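Why I Can't Stop Talking About My Garage Workshop

Okay, so the workshop has a floor you can walk on again! If you've been following along since June you'll know what a big deal that is. Everything from the old apartment went in there on moving day, and for months the only way to the back wall was sideways, holding your breath.

I started with the shelves. Two Westerberg units, the tall ones, bolted to the long wall (I finally bought the right anchors). Then came the bins. I went with the Flustari stackables, the deep size for power tools and the shallow ones for screws and hinges, and I love them so much. The lids click! The labels peel off clean when you change your mind, and I change my mind constantly.

Paint got a shelf to itself, down low where it can't fall on anybody. Sandpaper is sorted by grit in an old accordion file, and I'm prouder of that than of anything else in the room. 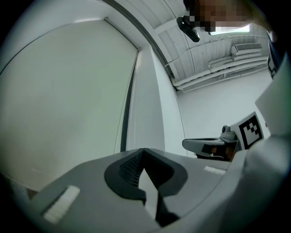 Cool air was the thing I wanted most for summer. My last shop was a metal shed, and by lunchtime in July I'd be dripping on whatever I was sanding. So I made a rule early on: nothing tall goes under the air conditioner. It sits high on the wall just below the ceiling, with the pipes running along underneath it, and I want the air to get past the shelves and down to the bench. I like the pipes out in the open, too. They're white like the unit, and I'd much sooner look at them than lose wall space to a box built around them. The ribbed ceiling stays as well. I got a quote of 3,000 dollars to cover it with drywall and laughed out loud. That's a table saw!

Next up is the bench itself. I've been going back and forth between the Oltar kit and building one from scratch, and scratch is winning, mostly because I have a pile of maple left over from the bed frame and I'm itching to use it. I want a vise on the left end and a drawer wide enough for the long clamps.

I'll start cutting on Tuesday if the blades arrive. Tell me what you keep under your bench, I need ideas!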